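19 Aug 2026

Fit-out of the long room, notes for me and whoever takes over the shelving

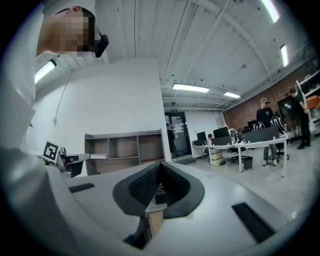

Spent most of the day on storage for the long room. The plan from Trostitz has the sample trays going along the white wall and the workstations along the brick one, and I still think that's the right way around. Brick is a pain to fix anything into and we'd need sleeves for every anchor. The cubby unit is against the white wall and has nothing in it yet, so now is the time to decide on labels and liners, before people start parking their lunch in there. The long white desk stays in front of the brick, with the monitors where they are. I don't want to shift it again.

**Cubby unit**

Job number 2557 on the Sterkden sheet. Checked it with the short level. It leans forward a touch, enough that a round jar on its side would roll out. Put a folded card shim under the front left corner for now. Needs a proper plastic one. I had a look for the bag of shims in the Morsy drawer and found only wall plugs and a tap washer.

Unit is not fixed to the wall. Khôi Tạ wants it fixed before any weight goes above waist height and I agree. Two brackets into the studs would do it. Stud finder battery is flat, so I knocked along the wall with a knuckle and marked my guesses in pencil. Treat those marks as guesses.

Trays: we have 20 of the shallow grey ones. Tried one in a middle compartment and it goes in with a finger's width each side, a bit less at the back where the panel bows. It slides fine if you lift the front edge slightly. The deep trays from Dorar do not fit, the lip catches. I had them down as fitting on the order form, my mistake, I measured the body and left out the lip. They can go under the desk or back to Dorar. Judit Veres is asking if they'll take them back with the wrapping off.

Liners: cut one from the leftover felt, colour doesn't matter. Cutting with the rotary blade was much cleaner than scissors. Leave a tab at the front, otherwise you can't get it out without tipping the tray.

**Labels**

Printed a test strip on the small label maker. The tape sticks well to the tray fronts. It doesn't stick well to bare wood and one corner had lifted by the time I came back from lunch. Options are a wipe of varnish on the front edges first, or slide-in holders with two small screws. Judit prefers the holders, as the contents will change every few weeks and old tape leaves a grey line. I'm happy with that. Holders come in packs of 5, so check how many compartments we're really going to label before ordering.

Numbering to run left to right, top row first. Please don't start again at 1 on each row like we did on the old cabinet.

**Desk side**

Under the desk there's a stack of beige boxes that needs to be gone through. Some of it is packing we can flatten. Anything with a Sterkden delivery slip still on it, keep the slip and put it in the folder, I'm missing at least one from last month. The wastebasket down there is in the way of the boxes, so move it to the other end.

The divider panel can stay. It gives whoever sits there somewhere to pin the drawing. Cables are a mess behind the monitors but that's for another day, and I'd like to have the tray off the underside before I start on it.

**Light**

Wrote down a few readings with the meter, held at bench height with the fluorescents on. Fine along the desk. Lower in front of the cubbies, worst in the bottom row where your own body blocks it. Labels there should be the larger type. Tried a clip lamp on the top edge and it just glared in my eyes, took it off again.

**Floor**

Almost 20 minutes lost getting tape residue off the floor where the old layout was marked. Citrus cleaner and a plastic scraper worked. The metal scraper left a mark near the cubby unit, small, but use the plastic one.

**To do**

- Battery for stud finder (9 volt)
- Brackets and screws, ask Khôi which length he used upstairs
- Plastic shims, then take out the card
- Label holders, count first
- Dorar returns, Judit
- Go through boxes, save slips
- Fresh blade for the rotary cutter, the current one has a nick
- Felt liners for the rest of the shallow trays

Key to the tool cupboard is back on its hook.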